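Minibackofen sauber machen und den Platz drumherum gleich mit

Kurzanleitung, weil ich das jetzt schon zum dritten Mal jemandem per Mail erkläre. Stand Februar.

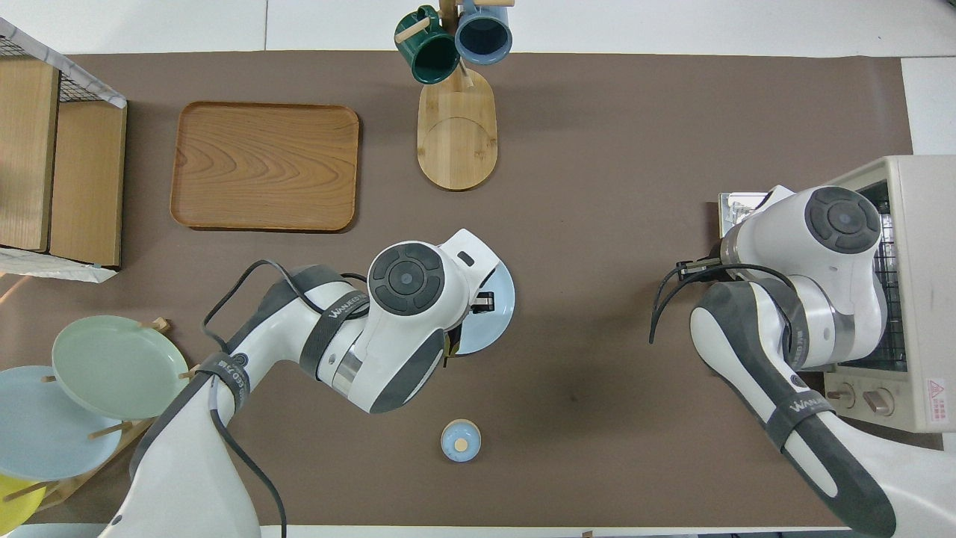

Wie oft muss der Rost eigentlich raus?
Einmal pro Woche reicht, wenn ihr nur Brötchen aufbackt. Nach Käse oder Fisch am selben Abend, sonst brennt sich das beim nächsten Mal fest und dann schrubbt man ewig.

Was ihr braucht: Natron, Spülmittel, zwei Lappen, eine alte Zahnbürste, ein trockenes Tuch. Große Matte unter die Arbeitsfläche, die fängt Krümel und Tropfen auf. Meine ist braun, da sieht man nicht jeden Fleck. Eine weisse Tischplatte ohne Matte - würde ich lassen.

Vorbereiten
Stecker ziehen. Ofen ganz abkühlen lassen, Tür offen. Geschirr zum Überbacken erstmal weg, das kommt am Schluss dran.

Rost und Blech
Rost rausziehen, in warmes Wasser mit Spülmittel legen. Einweichen lassen, dann mit der Zahnbürste an den Drähten lang. Ecken nicht vergessen, da sitzt das meiste. Kein Stahlschwamm auf beschichteten Blechen! Hab ich beim alten Avach gemacht, danach klebte alles.

Innenraum
Lose Krümel trocken rausfegen. Natron mit wenig Wasser zu Paste rühren, auf Boden und Seiten streichen, Heizstäbe aussparen. Über Nacht stehen lassen, oder wenigstens vom Frühstück bis zum Mittag. Dann feucht auswischen, nochmal auswischen, nochmal. Natron hinterlässt gern weisse Schlieren.

Außen und Drehknöpfe
Lappen nur nebelfeucht. Um die Knöpfe rum mit der Zahnbürste, ganz wenig Druck. Warnaufkleber nicht einweichen, die lösen sich sonst ab und man findet sie nie wieder.

Wieder einräumen
Rost rein, wenn er wirklich trocken ist. Ofen 9 Minuten leer bei niedriger Temperatur laufen lassen, Fenster auf, riecht kurz etwas.

Der Rest vom Platz
Holztablett feucht abwischen und sofort abtrocknen, niemals in die Spülmaschine. Tassenbaum genauso, den vergisst man gern, ist aber nach ein paar Wochen klebrig. Teller abspülen und hochkant abtropfen lassen. Lappen danach in die Wäsche und nicht zerknüllt ins Regal.

Nachtrag: wer den kleinen Forkine hat, bei den Modellen 2506 und 2507 geht das Krümelblech nach vorne raus, nicht nach untem. Bitte nicht dran reißen.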